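Teaching With the Hands, Not With the Mouth

When I was nine, my grandmother tried to explain to me how to fold a fitted sheet. She spoke for a long time and I understood nothing. Then she stood behind me, put her hands over my hands, and we folded it together. I still fold it in her way, and I still could not explain it to you.

I think about her often in my present work. Since May I have been part of a small group at Jimau which collects demonstrations of housework for robots. We do not write instructions. We hold a gripper in the hand and do a task with it in an ordinary room, and the gripper keeps a record of how it was moved and what its camera saw. Later this record is used for training. Before I came to this group I worked almost 17 months with the other method, in which a person sits in a chair and moves a robot arm from a distance. I have an opinion about the two, and it is not the same opinion as most of my colleagues have.

Most of them prefer remote control. Raquel Meireles, who taught me to use the remote station at Grulum, defends it very well. Her argument is that when you drive the real arm, you are forced to respect the real arm. You cannot reach where it cannot reach. You cannot turn the wrist in a way that its joints do not allow. Every demonstration you record is a thing the robot was able to do, because the robot did it. With the hand-held tool there is no such promise. A person bends, leans over, takes a step to the side without noticing, and the machine which must later copy this may be fixed to a table.

I accept all of this. My objection is about what happens to the person. At the remote station I became a different worker, slow and a little afraid. I stopped before each contact. I picked up a cloth as if it were an egg. After some weeks I looked at my own recordings and I saw a person who had never touched a cloth in her life. If we give a robot 500 examples of hesitation, it will learn hesitation very well, and we should not be surprised.

With the tool in the hand, the habits come back. You feel through the handle that the fabric is caught, and you loosen it a little before you have thought about it. That small movement is the knowledge. I could not write it in a manual, and I lost it completely when there was a screen between me and the cloth.

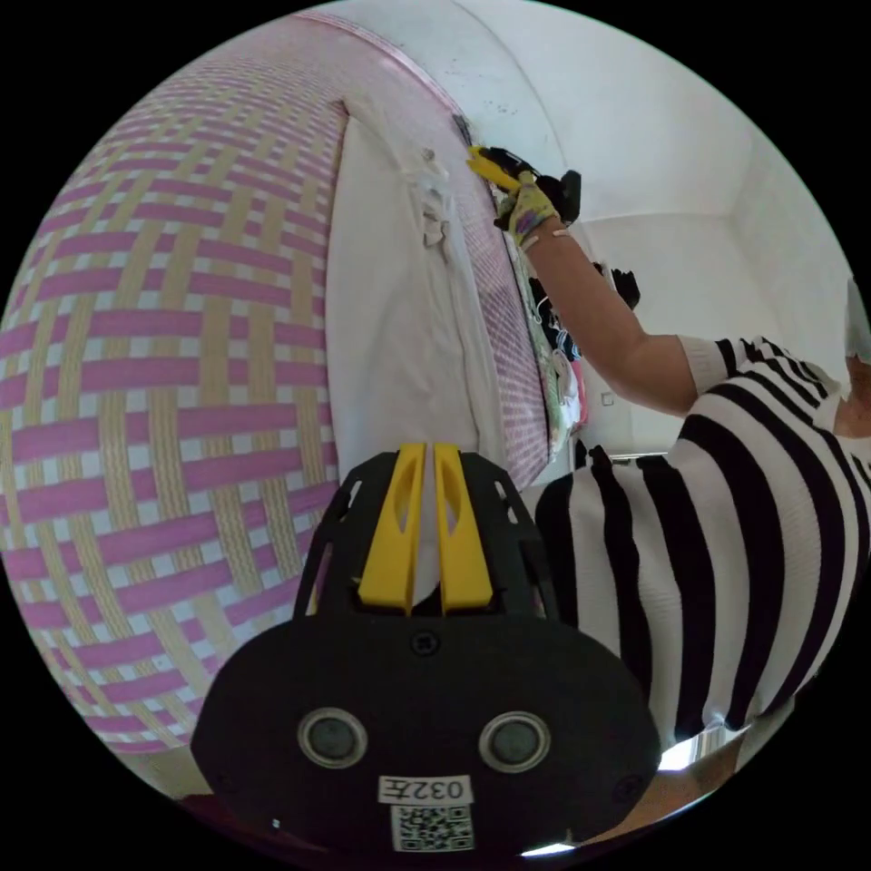
A gripper at work beside a pink and yellow woven mat and a hanging white cloth.

Soft things are the reason I hold this opinion so strongly. A box keeps its shape and you can teach a robot about boxes by almost any method. Cloth and woven mats are another matter. They fold where they want, they hide their own edges, and the same mat is never in the same shape two times. When I work with them I use my fingers, my wrist and sometimes my whole shoulder, and I change my mind in the middle.

Hywel Foulkes, who reviews our recordings, would like us to change our minds less. He once returned 91 of mine in one afternoon with the same remark: "too many corrections". He wanted a clean path from the beginning to the end. I went to his desk and we had a discussion which was polite but long. My position was that a correction is the most useful part. A robot will also catch the wrong corner, and if it has only seen people who always catch the right one, what will it do then? He kept seven of the 91 as a test. I would have kept more, but I was glad of the seven.

There is one more thing that I want to say, about who is able to teach. To drive the arm well, I needed weeks of practice, and some people never become comfortable with it. The hand-held tool can be given to a person who has cleaned houses for twenty years, and before lunch she is doing her own work with it, in her own way. I believe her way is worth more than mine. If remote control stays the only serious method, then the robots will learn housework from people who are good at remote control — and I have seen how some of us keep our kitchens.

I do not ask that anybody throws away the remote stations. For heavy objects, or for places where a person should not put the hands, I would choose them too. And somebody must still do the dull work of removing the movements that a robot cannot follow. At Flilel, where I visited in the spring, they check each hand-held recording against the reach of the arm on the same day, so that the person who made it can do it again while she still remembers. I have asked for the same arrangement here. Hywel has said that he will think about it.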